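Subject: Re: [refurb-floor] arms on the strip-down bench – what happens to our shifts?

Replying between things so forgive the brevity. Quoting the bit I'm answering:

> Can somebody at Lindsay please say what the arms mean for the rest of us?
> At Mornska we've been told June and nothing else. Half the bench here
> think it's their job gone, the other half think it'll never work on
> anything with a clip in it. Do people still strip by hand at your place?
> Who decides what goes to the arms? And is the pay grade the same if
> you're "minding" and not stripping? We've got 15 on the bench and a
> meeting on Monday, would like to walk in knowing something.

Right. In order, more or less.

Yes, we still strip by hand. Laptops all by hand, anything swollen or smashed by hand, all-in-ones by hand. Towers are what goes to the arms, and only the models on the Falow list. Falow is the job software, you scan the asset tag and it tells you bench or arm. You can overrule it. Make sure that's in writing at your end, it wasn't at ours for the first month and there were rows.

A person still does the front of the job. Take the side off, lay the tower down, open side up, check nothing's rattling about, check the cooler is off if the job sheet wants the processor out. Then you step back and press go. Old paste is the worst of it and that is still us with the wipes.
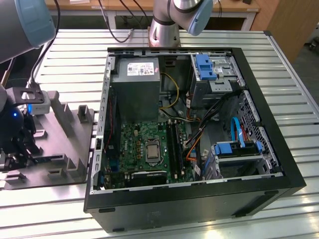 Bench lead, tower line, Lindsay site
(rep for the day shift)

So that's the sort of tower we get all day. Drives in the blue clips, memory next to the processor, cables over the top of everything. The cables are where it goes wrong. A person just shoves them out the way with the back of a hand without thinking. The arms need them where they expect them, so part of the job now is dressing cables before you start, which is fiddly and wasn't in anyone's time allowance. We got 16 seconds a unit added after moaning. Ask for more.

What's changed for people. Fewer cut knuckles, I'll give them that. Sore wrists are down too, the ones who did screws all day say so. But it's duller. You used to finish a tower and see the pile of parts and know you did it. Now you're waiting on a light and sorting out stops. Some like it, you can think your own thoughts. Two of ours asked to go back on laptops and were let.

It's also lonelier than I expected, you're stood further apart and teh chat has gone. We got the morning break put back to everyone at once and that helped.

Jobs: none gone here so far. Two leavers not replaced though, so count that how you like. Target went from 500 towers a week to 604, and that was set before anyone had minded a full shift. Don't agree a number before you've run it.

Pay: same grade. We asked for a step up for minding and got it only for those who've done the Flilten course. Flilten supply the arms and the course is theirs, it's decent, but places were handed out by who was in the room that day. Get a rota for it.

Things I'd ask on Monday:

Who is allowed to stop the line and is it written down
Whether stops count against the person minding
Course places, and is it in paid time
What happens to the people who don't want to do it
Who fixes it at night – ours just sat there till morning, and the night lot got asked why thier figures were low

Somebody from your bench is welcome to come over and do half a shift on it. Better than any slide they'll show you. Ask your manager for the travel, ours has already said yes this end.

Got to go, line's stopped again. Will answer the one about gloves tonight.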